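Moving my mother's papers out of the house in Amside

I spent most of April emptying my mother's filing cabinets. She moved into a smaller apartment in the winter, and the cabinets stayed behind in the old house because they were too heavy to deal with in the snow. There were three of them, four drawers each, all full.

My mother did the books for other people for most of her working life. She kept her own records the same way she kept her clients' records, so every electric bill was there, in order, with the date she paid it written in the top right corner. The water bills had a green dot. I never learned what the green dot meant and she doesn't remember either.

I started with the idea that I would read everything before deciding what to do with it. That lasted one evening. I got through half a drawer and had thrown out a single envelope. After that I sorted by folder instead of by sheet. If the label said "Furnace" and the furnace had been replaced, the folder went in the shred box without being opened. I did open one of them later and it was all furnace, so I stopped checking.
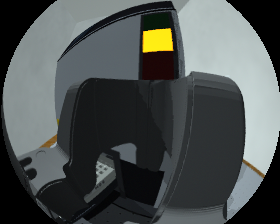

Dark gray housing, with a gray structure and its colored strip behind.

The shredding place in town is called Cirnent. They charge by the box, and you can stand there while they do it or leave the boxes and get a slip. I left mine. I had 47 boxes in the end, over several trips, and the man at the counter started having the slip ready when he saw my car. Take out the binder clips before you go. Staples are fine. Paper clips are fine too, according to the sign, but they prefer you don't.

What I kept fits in two plastic tubs. Tax returns for the past seven years, the deed, the will, the pension letters, birth and marriage certificates, and my father's discharge papers. I also kept the folder on the house in Midtbø, where my grandparents lived before they came over. It has the bill of sale, a hand-drawn map of the property, and letters from a neighbor, Teodor Nyberg, who looked after the place until it sold. He wrote once a month and mostly reported on the roof. One letter is entirely about a gate. I can't read Norwegian well, so I typed them out slowly with a dictionary, and I have done 3 so far.

The question of scanning came up early. My brother wanted everything scanned first and shredded after. I said I would do it if he came and did half, and he decided it wasn't necessary. I scanned the certificates, the deed and the Midtbø folder. The flatbed handled the map in two passes, and the seam shows a little down the middle where the paper was folded. I named the files by year first and then by what they are, so they sort themselves. 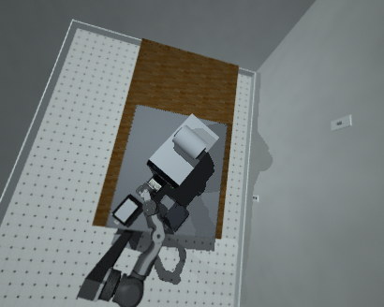 The hardest drawer was the bottom one in the third cabinet, which had no labels. It turned out to be things my mother hadn't known how to file. Report cards, a program from a school play, a receipt for a bicycle, instructions for a sewing machine she gave away before I was born. There was a Cetumex catalog with a coat circled in pencil. I asked her about the coat over the phone. She said it was too expensive and she bought the other one, and then she described the other one for some time.

I put that drawer in a box as it was and drove it over to her. She has gone through it twice now and moved things from one side to the other. As far as I know she has thrown out nothing, and there's room for it under the bed.
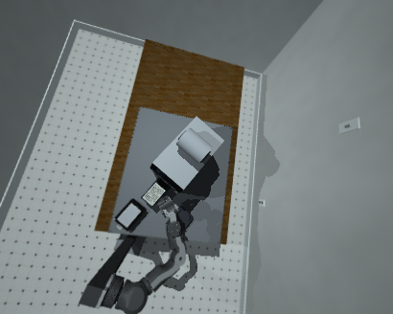
The cabinets themselves went on a local listing. I asked for 57 dollars for the set because I wanted to cover the last shredding trip. A woman who repairs clocks took all of them and plans to keep parts in the drawers. We got them out the back door with a borrowed hand truck, drawers out first, and it took the afternoon. The carpet where they stood is a different color from the rest of the room, and the dents haven't come up yet. I've tried ice cubes and a fork. The agent says to leave it and put a chair there.

I still have the keys to the second cabinet. They were in my coat pocket, and I'm mailing them to her tomorrow.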